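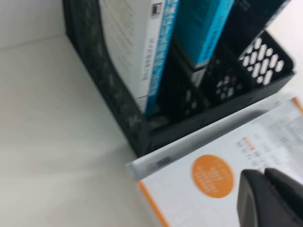
Minutes, Records and Library Services, Baloyi office, 07/01/2021. Zodwa Venter in the chair. The first item was the desk reshelving work, which has been on the Larel arms since the start of the quarter. Tumelo Hendricks reported that 1224 items went through the returns desks in that time and that 539 of them were put back into desk organizers by an arm with no one stepping in. The rest were finished by hand or done by hand from the start. He said the hard part is still the booklet lying at an angle in front of the organizer, like the white one with the orange circle, with the gripper finger over its right side. Standing spines are easier. Thin covers bend when the finger closes on them, and the arm lets go and tries again.

Present: Zodwa Venter, Tumelo Hendricks, Nomvula Motaung, Vignesh Raju. Xóchitl Montes joined by phone for items 2 and 3. Minutes of the previous meeting were agreed with one correction: the lease on the second workbench is with Sulance, and was wrongly put down as Noltia.

Item 2. Staffing at the returns desks

Nomvula Motaung spoke for the desk staff. She said people had been told the arms would take over the lifting and reaching, and to a fair extent that has happened. Wrist complaints are down. What has come in its place is watching. A clerk who used to shelve and answer the phone now sits beside an arm and waits for it to stop. Two clerks have asked to go back to hand shelving full time. Nomvula said she did not think this should be treated as resistance, and asked for that to be minuted.

Zodwa asked whether one person could look after two arms. Nomvula said it had been tried on one shift and the phone went unanswered. Tumelo said the stops come in bunches -- a stack of thin booklets will cause several in a row, then nothing for an hour.

Xóchitl confirmed from payroll that no hours have been cut because of the arms and none are planned before the review. She was asked to put this in writing to all desk staff. Nomvula said a letter would help more than another briefing.

Pay grade for arm minders was raised. Xóchitl said the present grade covers shelving only and a new job description is needed. She will draft one with Nomvula. Not settled.
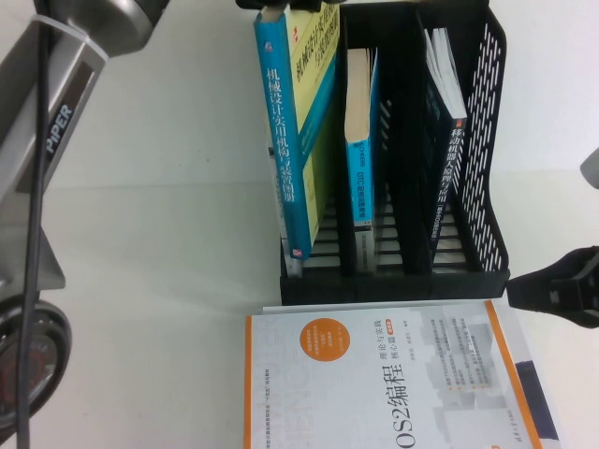 Item 3. Engineering titles

Vignesh Raju reported on the engineering desk, where most of the stock is in Chinese. The clerks there sort by subject from the spine, and the system files by size and color only. He gave the mobile robot title as a case: it is a tall navy book and stands in the right compartment against the slotted panel, while the mechanical design books are in the left one. A reader would call that correct. The arm has no way of knowing it is correct, and the same goes for the OS2 paperback lying flat in front, which has to be given a compartment by a person before the arm can do anything useful with it.

Vignesh proposed that the desk clerk choose the compartment and the arm do the placing. Tumelo agreed this could be set up. Nomvula asked that the choice be made once per batch, as stopping for each book would be slower than doing the job by hand. Agreed as a trial at the engineering desk only.

Zodwa asked about damage. Vignesh said 63 items had been set aside with creased covers, 56 of them paperbacks. He could not say how many were creased before they came in. From now on clerks will note the state of the cover at check-in.

Item 4. Noltia support contract

Renewal is due at the end of January. Tumelo wants a shorter response time for callouts. Zodwa will ask for a price and bring it back.

Item 5. Any other business

The stools at the returns desks are too low for people who now sit most of the shift. Zodwa approved replacements. Nomvula to order.

Actions
Xóchitl: letter to desk staff on hours; draft job description with Nomvula
Tumelo: set up batch choice at engineering desk
Vignesh: cover check at check-in, form to clerks
Nomvula: stools
Zodwa: Noltia price

Next meeting to be called by Zodwa once the price is in.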